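Speaker notes: Citent group talk, August
Desmond Calloway
Title: Choosing where to cut: variable-length action chunks for two-arm tabletop tasks

Slide 1. Title
Name, group, thank the hosts. Say up front that the talk covers one method and one table of results. Hardware questions at the end.

Slide 2. Problem
Our policies predict a chunk of future actions and execute it before looking again. Fixed chunk length is a compromise. Long chunks give smooth travel between trays. Short chunks give better corrections at contact. One number has to serve both phases, and it serves contact poorly.
Do not spend time on the history of chunking. This audience knows it.

Slide 3. Method
The policy always predicts 60 steps. A small second head, which we call Bornlow, predicts disagreement between the policy and a delayed copy of itself, step by step. We cut the chunk at the first step where that value crosses a threshold. Minimum executed length is 10 steps, to keep the arms from stuttering.
Point at the diagram: both arms share one cut. Separate cuts were tried and dropped, as the arms drifted out of phase.

Slide 4. Task setup
Two arms, two trays, plates, one small object. Walk over to the screen for this one.

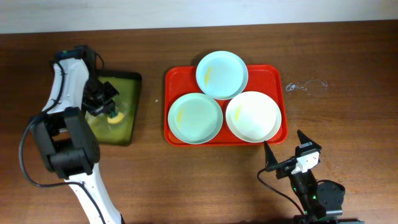 Slide 4: left gripper at the yellow object in the green tray; right gripper open below the red tray with three plates.

Say: the left arm is at contact, which is where we want short chunks. The right gripper is open and holding nothing. With a shared cut, the right arm gets short chunks too, whether it needs them or not. Come back to this on slide 7.

Slide 5. Data
1,398 teleoperated demonstrations, one policy, no task labels. The Bornlow head trains on the same data after the policy is frozen. No extra collection.

Slide 6. Results
Read the columns, left to right: fixed short, fixed long, ours. Ours matches fixed short on grasping and fixed long on travel time. The gain is largest for small objects and close to zero for plates.
If asked about significance: 2 training seeds. State this plainly. It is too few, and more are running on the Skosdale cluster.

Slide 7. Failure cases
(a) Threshold is set by hand and does not transfer between tables.
(b) Glossy surfaces raise the disagreement value without any contact. The chunk is cut early and the arm slows down over the plates.
(c) Shared cut wastes compute on the idle arm. Refer back to slide 4.

Slide 8. Next
Learned threshold. Per-arm cuts with a sync penalty. Code goes out under the name Escobar once the config files are cleaned up.

Backup slide A: threshold sweep. Show only if asked.
Backup slide B: inference timing, both heads.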